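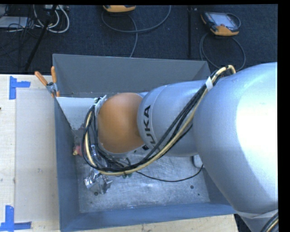
Fig. 1. Robot arm over an open metal bin.

Unit 4: Contamination in household recycling
Notes by Kasun Roy

4.1 Terms
Contamination is any material in a recycling load that the receiving plant does not accept. It is reported as a share of load weight. Residue is what remains after sorting and goes to landfill or a burner. The two are often confused. Residue includes good material that the line failed to catch, so it is normally the larger figure.

4.2 Worked case
The Kuvari district collects paper, cans and bottles in one cart. In the April audit, crews pulled 267 carts on 16 routes and sorted the contents by hand. Of these, 176 carts held at least one item that was not accepted. The cart rate is therefore 176/267, or 65.9 percent.

Note that this is a rate by cart, by weight it may be far lower. A single plastic bag counts the same as a cart full of yard waste. Do not compare a cart rate with a plant figure.

4.3 Common faults
Bagged recyclables – usually rejected whole.
Food left in jars and tubs.
Hoses, cords and wire, which wrap around screens.
Batteries (fire risk, see Unit 6).

4.4 Exercise
A load delivered to the Mular plant contains 16 kg of contamination per 100 kg. State the rate by weight, then list what else you would need to find the residue rate. Bring written work to the next session.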